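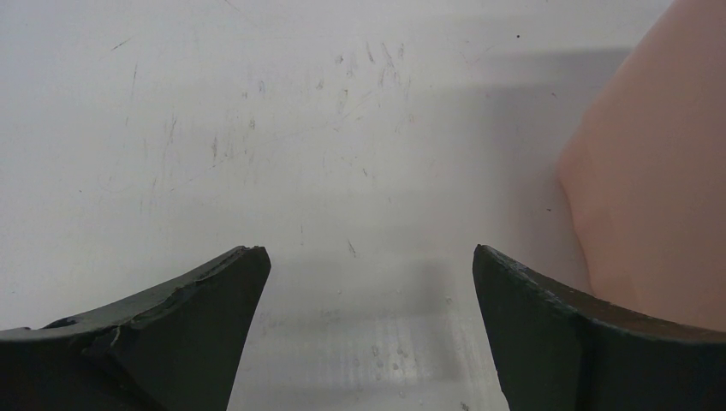 An open gripper over a white table, with a person's arm at right. Photo: Milan Van Beek

FOR IMMEDIATE RELEASE
12/18/21

Ridport Spoken Word Centre to release debut audio album by poet Tahira Jadoon

RIDPORT - The Ridport Spoken Word Centre is pleased to announce the release of Grokum, the first full-length audio album by poet and performer Tahira Jadoon. The album brings together 13 poems recorded in the centre's upstairs studio, with original music by cellist Teun Lambrechts. It will be available for download from the centre's website, and a limited pressing of 1225 vinyl copies will follow in April.

Jadoon has been a regular presence on the Ridport stage, first as an open-mic reader and later as a host of the centre's monthly evening for new writers. Her work moves between English and Urdu, often within the same line, and draws on family letters, bus timetables and the language of weather reports. Grokum takes its name from the village where she spent her school years, and the opening poem, "Road to the Ferry", is addressed to a neighbour there.

"I wrote most of these poems to be heard by people sitting quite close to me," said Jadoon. "On a stage you can lean toward somebody in the second row. In a recording you have to do that with your breath. It took me a long while to learn how, and we threw out a great many takes while I was learning."

The album was produced by Mirjam Jacobs, the centre's head of audio programming, over three winter sessions. Voice and cello were recorded together wherever possible, with the two performers facing each other across the room. Four of the poems appear without any accompaniment.

"Tahira changes a poem a little every time she says it," said Jacobs. "We wanted to keep that. On 'My Aunt Reads the Meter' there is a line that exists in no written draft. She said it once, Teun went with her, and we left it alone."

Lambrechts, who has composed for theatre and short film, wrote the music after hearing Jadoon perform at the centre. His parts were left open in places so that the length of a phrase could be set by the reading. The closing track, "Slow Colour", runs for more than nine minutes and ends with a long passage for solo cello.

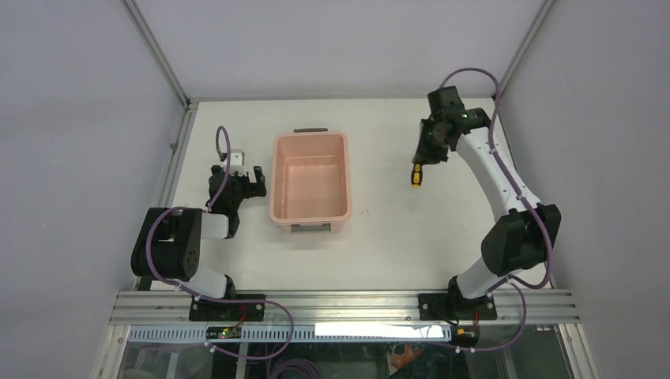

A printed booklet will accompany the vinyl edition. It contains the full text of each poem, including the Urdu passages in their original script with English translations by the author, along with a short essay by critic Siebe De Smet on the place of silence in recorded poetry. The booklet has been designed and typeset by Postma, a small press that has worked with the centre on its annual anthology.

Grokum is the third title in the centre's Listening Room series, which supports poets in making a first recording of their own work. Writers chosen for the series receive studio time, an artist's fee and editorial guidance, and they keep all rights to their poems and performances. The series is paid for through ticket sales and the centre's patron program.

A launch performance will be held in the main hall at the Ridport Spoken Word Centre in April to mark the arrival of the vinyl edition. Jadoon and Lambrechts will perform the album in full, followed by a conversation with De Smet and questions from the audience. A second performance is planned for the Dimstead Arts Hall later the same month. Seating at both venues is limited and advance booking is recommended. Concession prices will be offered to students, seniors and members of the centre. The Ridport performance will be captioned, and audience members who need other access arrangements are asked to contact the box office when they book.

Schools and libraries may request a free listening licence for the album, together with a set of discussion notes prepared for senior secondary classes. Requests should be made in writing to the education desk.

Applications for the next round of the Listening Room series will open after the launch. Poets working in any language are welcome to apply, and no earlier publication is required. Applicants will be asked to send two recorded poems, which may be made on a phone.

About the Ridport Spoken Word Centre
The Ridport Spoken Word Centre presents live poetry, storytelling and recorded work throughout the year. It runs a public listening library, a writers' workshop program and a small recording studio.

Review copies, interviews and cover artwork are available on request.

Media contact:
Milan Van Beek
Communications, Ridport Spoken Word Centre

- ENDS -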